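# levari-paint

Gloss and color readings for white interior paints, collected by Madhu Rastogi and Nusrat Weerakoon.

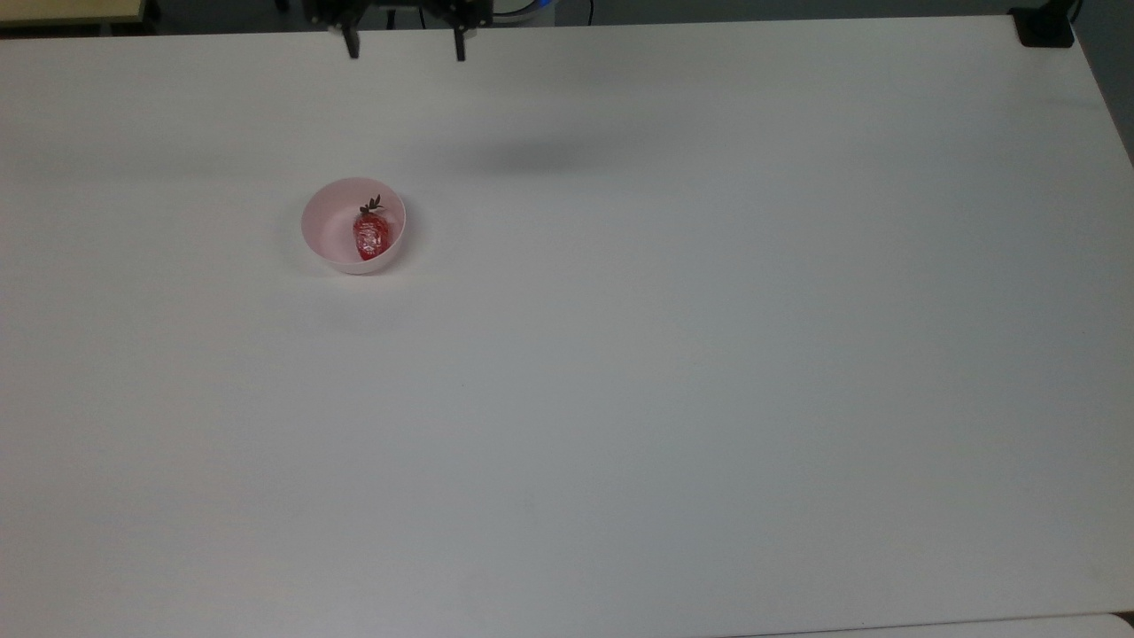
*White tabletop, matte surface.*

## Contents

- `readings.csv` — 3,000 rows, one per reading
- `paints.csv` — 72 paints, with maker's code and base
- `notes/` — free text, mostly Madhu's

Each paint was read at 6 points on a dry card. Rows marked `old` predate the August meter change — leave them out when comparing gloss.

## Known gaps

194 rows have no room temperature. Column `b2` is unused.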